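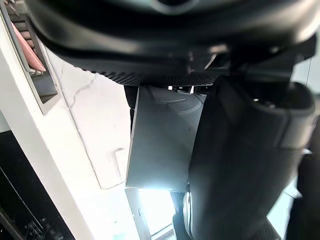

# Zetska キッチン作業キット ギャラリー

Zetskaは、Wosilbridgeが提供している家庭用キッチン向けの作業キットです。ロボットアーム本体は含まず、手先のグリッパー「Urkska」、手首カメラ、取付金具、制御ソフトの一式で構成されています。このページでは手首カメラから見た台所の様子を載せ、仕様と導入の流れを短くまとめました。

キットの対象は、食器の片付けを中心とした軽い作業です。皿を水切りラックに立てる、ラックから取り出して棚へ移す、シンクのまわりの小物を寄せる、といった動作を想定しています。包丁とガラスの薄いグラスは対象外です。

## 手首カメラの見え方

カメラはグリッパーの付け根に付くため、画面の上側にはハウジングが常に入り、指も手前に大きく写ります。アームが向きを変えると背景だけが入れ替わり、白い壁に寄った姿勢では窓際の光などで明るい部分が白く飛ぶこともあります。露出は自動が初期設定で、設定画面から固定値に切り替えられます。

映像の保存は任意です。保存を有効にした場合、1回の作業につき最長で200秒まで記録します。記録は手元の制御用PCに残り、外部へは送りません。

## シンクと水切りラック

ステンレスの丸棒を並べたラックに、ピンクの楕円形の皿が立ててあります。黒い指は皿のすぐ手前、右側は深型のシンクです。
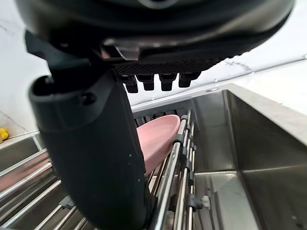

丸棒タイプのラックでは、棒の間隔と皿の厚みを最初に登録します。登録は設定画面の「ラック」から行い、棒の向きをカメラに合わせて指定してください。巻き取り式のものを使う場合は、完全に広げた状態で登録します。途中まで巻いたまま使うと、置き位置がずれます。

反射の強い金属面では、距離の推定が不安定になることがあります。設置担当のValter Sjöbergによると、10月の現場では照明の角度を変えるだけで改善した例が多かったそうです。調整用の照明スタンドは別売です。

## 指と滑り止め

指は左右とも着脱式で、付属の六角レンチで交換します。標準の指は黒の樹脂製、表面はつや消しです。使っているうちに細かな擦り傷が付きますが、動作には影響しません。ひびが入った場合は使用を止め、新しい指に替えてください。

ハウジング下側の滑り止め帯は水拭きできます。漂白剤は使えません。帯が浮いてきたら交換の時期で、交換部品は2本1組で販売しています。

## 主な仕様

- 指の最大開き幅：80 mm
- グリッパー質量：1,347 g(カメラ、取付金具を含む)
- 標準動作：21種類
- 電源：アーム側から供給
- 防水：指のみ。ハウジングは水にかけないでください

標準動作に無い作業は、手でアームを動かして覚えさせることができます。覚えさせた動作は名前を付けて保存し、別の台所へ持ち込むこともできますが、ラックとシンクの登録はやり直しになります。

## 導入について

設置は訪問で行います。当日はシンクの縁とアームの台座の距離を測り、普段お使いの皿を何枚か使って置き方を確認します。ラックの買い替えは必要ありません。調理中の使用はできませんので、作業の時間帯は食後など手の空くときにご指定ください。

対応しているアームの一覧、部品の価格、貸出機の空き状況はYap窓口までお問い合わせください。貸出機には標準の指だけが付属します。

掲載内容は2023年12月9日時点のものです。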